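Hinojosa rain gauge readings to go online

2019-04-29

Daily rainfall readings from the Hinojosa valley will be published online from next week, after the weather station at Piltano was repaired and its paper records were typed up over the winter.

The station stopped reporting in March when water got into the logger box. It was out of action for 10 days. Readings for that gap have been filled in from the manual gauge at the school, and will be marked as such in the tables.

Mahtab Kermani, who looks after the station, said the month had been a wet one even allowing for the missing data. The manual gauge and the logger together recorded 224 mm, with 90 mm of that falling in a single spell when the lower road was closed.
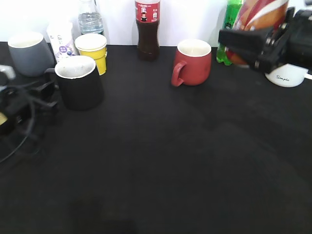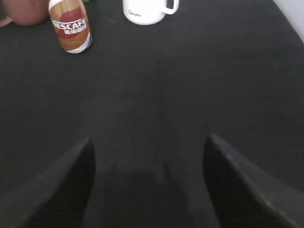
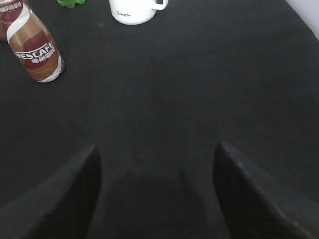
The new tables will show rainfall, the highest and lowest temperature and the average wind speed for each day. Older records will be added as they are checked. Some of the early sheets give rainfall in inches and a few have no date on them, so those years will take longer.

Kermani said people should be careful about comparing the valley with the coast. "We sit under the hill and we get rain that Kumen never sees. One wet month here doesn't tell you much about the climate. You need the long run of figures, and we haven't had them in one place before."

A second gauge is planned for the upper end of the valley, where snow lies longest. The site has been agreed with the landowner but the mast has not been ordered.

Anyone who kept their own rainfall notes is asked to send copies to the station, with the position of the gauge if they know it.

Comments (2)

Tibor Kovács
Will the wind figures include gusts? The average was no use to us when the barn roof went.

Mariann Balogh
My father wrote the rain down every morning in his farm diaries. I'll look them out. The gauge was by the back gate, but there was a big pear tree next to it then.

Recent items
Lower road reopens after flood repairs
Late frost damages early blossom
River level at Prirus bridge back to normal

Contact us | Copyright 2019 | Back to top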